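Last revised 18th November. Replaces the October sheet.

## Sorting and stacking colored plastic bowls

Glossy plastic bowls scratch mostly in storage. Grit caught between two nested pieces is dragged around the wall each time the stack is turned or pulled apart. Clean and dry each piece before nesting, inside and out, including the foot.

Handle polished pieces with a thin knit glove that has grip dots on the palm side. Bare fingers leave prints on a high-gloss finish, and a plain knit glove slides on it. Wash the gloves separately from terry cloths, which shed lint into the knit. 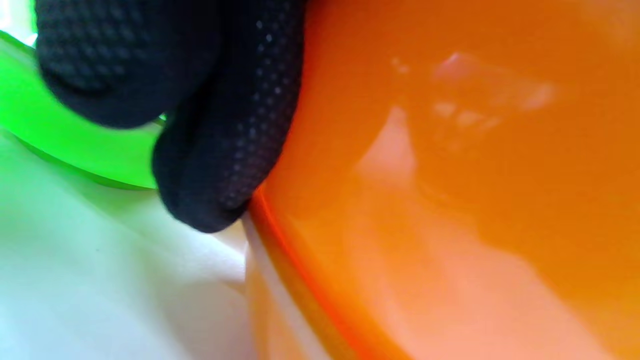 *Dotted knit glove against a glossy orange surface.*

### Sorting

Set everything out on a white or pale surface in good overhead light. Sort by shape first, then by color. Two bowls of the same color may still differ in wall angle, and mixed angles jam. Plates go in their own stack at one end, away from the bowls.

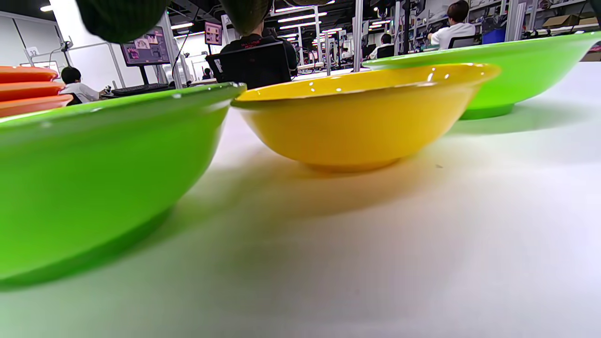

Leave a hand's width between pieces so that each can be lifted without knocking the next. Wide flared rims need more room than upright ones. Limit a stack to 4 bowls on an open shelf, 3 if the shelf is above shoulder height.

### Nesting

1. Hold the upper bowl by the rim, fingers outside, thumb inside.
2. Tilt it and check the underside for grit.
3. Bring it over the lower bowl, level it, and lower it straight down.
4. Do not twist to seat it.

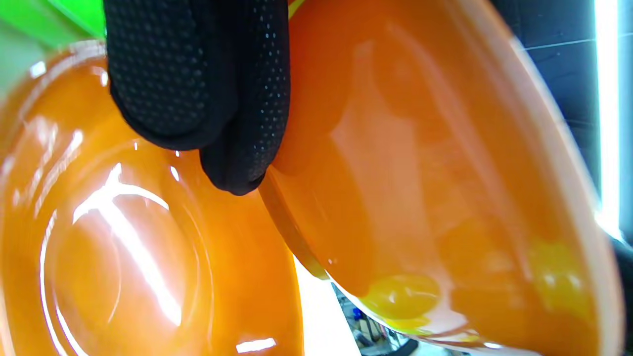
A paper towel cut to the diameter of the base is enough padding. Full-size liners hold moisture against the wall and raise the stack.

If two bowls jam, stand the lower one in warm tap water and fill the upper one with cold. Wait 3 minutes and pull straight up. Do not pry at the rim with a knife.

### Checking the foot

Set the bowl on a flat table and press the rim lightly at several points. A sound foot ring does not rock. Residue under the ring is the usual cause of rocking; clear it with a soft brush and test again.

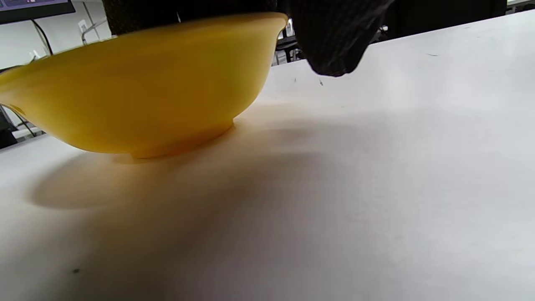 Wita: Mine still rocked after brushing. There was a molding burr on the ring, and one pass with fine sandpaper on a flat board took it off.

Sand the contact face of the ring only. The gloss does not come back on a sanded wall.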